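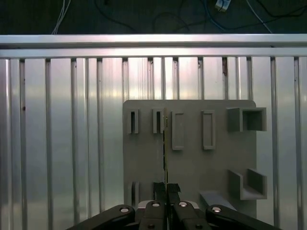
Evening all, a bit more from the shared workshop, where the arm is slowly learning to put my little parts away. I've redone the grey panel again (sorry, Flurina, I know I said the last one was final!) and it now has the narrow slots over on the left and the open square box up in the top right corner, so there's more of a spread of shapes to aim for.

The slots are still the hard bit. I ran 20 tries before tea and 5 went in, and I was so pleased I rang Vichien.

Next job is slowing the last bit of the approach, and then I really must tidy those cables at the back. If anyone has spare clips going, I'd love a handful, and I'll bring cake!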